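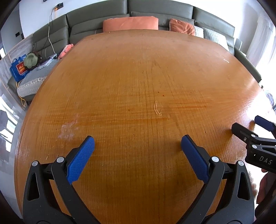
A living room table and leather sofa.

Home isolation rules change in February

The district of Trerelico will shorten its home isolation period for respiratory infections in February. People who test positive will stay home for five full days, counted from the day after the first symptom. The present period is nine days. Those who never develop symptoms count from the day after the test.

Isolation ends on day six only if the person has had no fever for 24 hours without medication. Anyone still running a temperature stays home until that condition is met. A second test is no longer required, and the Zelenák Street test site will stop booking exit tests when the new rule takes effect.

Household contacts are treated separately. A contact with no symptoms may go to work or school but should wear a mask indoors for the same five days. Contacts who work in nursing homes or on hospital wards must also test on two occasions, on days two and five, and report both results to their employer.

Limits on gatherings are unchanged. Indoor events remain capped at 50 people and outdoor events at 200. The Pledomano market hall is counted as an indoor site even when its side doors are open. Organizers of events near the cap must keep an entry count and produce it on request.

Sick pay claims for isolation that began before the change will be handled under the old rule for their full length. The form is the same in both cases. Paper copies are available at the Zostlow health office, which closes at 4 p.m.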